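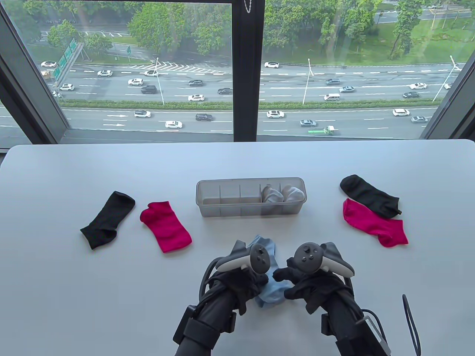 *The sorting table, window side. Two of the five compartments filled.*

Miyuki Ogura had written the procedure in March, on one sheet, and taped it inside the closet door of apartment 403. White socks go in first, from the right. Black next. Pink after black. Each is rolled from the toe and seated in its own compartment.

The sheet did not mention light blue.

"Whose is it?" Ayane asked. The traffic below the window was heavy in both directions.

"It was in the dryer," said Weidong Ren. "The dryer is shared. Apartment 213 uses it before us."

"Then it belongs to 213."

"213 has been vacant since Mrs. Kikuchi moved to Roltville."

Ayane considered the tray. Three compartments were open, and the black and pink socks had a prior claim -- four socks, so the procedure was already one compartment short. Her mother had not mentioned that either.

She took a pencil to the closet door and added a line under the last one: *Light blue, hold for Emiko Kikuchi.* Then she went to look for an envelope.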